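Home Stories Rooms Makers Archive
Search the magazine Search

A Window Where There Wasn't One

Linnea Brekke had 3,000 to spend on the back room at Melham, and most people expected her to spend it on a window. The quote for cutting through the wall came in at 4,000 before any plaster work. She bought a mural instead, along with curtains, and put the rest into the floor.

The floor went down first. It is pale wood laid in a herringbone pattern, ordered from Saarela, and it took two fitters most of a week. Brekke wanted a pattern that would make the room feel longer when you stand at the door.

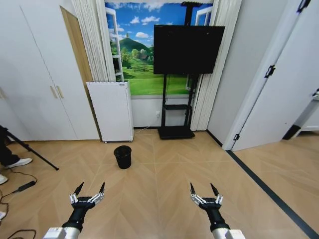 The mural came from Fondel in numbered strips. She hung them on a Friday evening with her brother, starting in the middle and working out. The sky was easy, she says. The trees on the hill had to be matched by eye, and one strip came down and went back up again.

The curtains are pleated and white. She tried a heavier pair first and sent them back. Nothing in the room is fixed to the mural wall, so the television went on a stand.

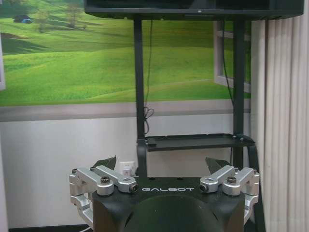

Reading time: 2 min

Television stands are seldom discussed in magazines like this one, but they take up a lot of a room. Brekke looked at wooden units from Flotska and decided against all of them. They were too deep, and she didn't want drawers. A tall black stand with a shelf does the job. It stands in front of the painted meadow and hides a good part of it, and she has stopped minding.

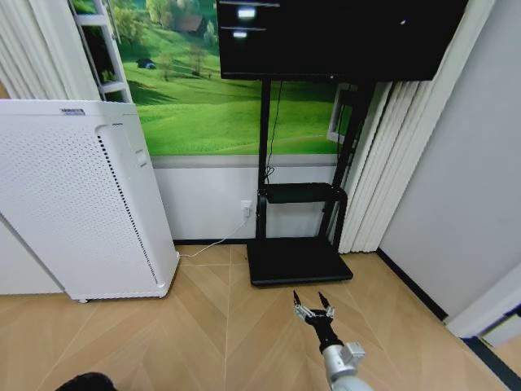 Plants were the last thing to arrive, in November, when the garden center was selling off its stock. Brekke doesn't like pots lined up on a sill, and there is no sill anyway. She prefers to see leaves through something, and the white ladder shelf leaning by the blinds lets a few dark green ones show between its rungs. The air purifier is the one large item she would have left out of sight if there had been a closet for it.

She has a list of changes still to make. The lower wall needs another coat of white, and she wants a lamp with a warmer bulb for winter afternoons. The door sticks.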